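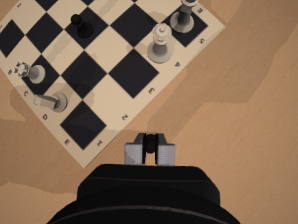 **What should a practice kit for rules-based robot handling teach first?** The order of checks before any movement: work area, gripper, object, route, release point.

## Review: Cundley Tabletop Handling Kit, simulated edition

The kit comprises a set of simulated exercises and a printed code of practice. The review was carried out in June by Hsiu-ying Yau and Fasil Tsegaye on behalf of the Pliris training office.

The chess exercise is the strongest part. Pieces differ in height and shape, and the lettered and numbered border allows an instruction to name a square plainly. The code requires the operator to state the piece, the starting square and the finishing square before the gripper closes. We consider this sound practice and have adopted the wording.

Section 4, on stopping, is weaker. It says who may halt a run but does not say who may restart it — a gap that the Vavano guide, used here previously, did not have. The log is also limited to 3,000 entries and gives no warning when full. Our trial used 2,835.

Shadows on the tabletop are drawn with hard edges, and the code gives no advice on lighting. Trainers should add their own.

Recommended for supervised courses, subject to a written restart rule. Comments on this review should be sent to Chun-hung Lai.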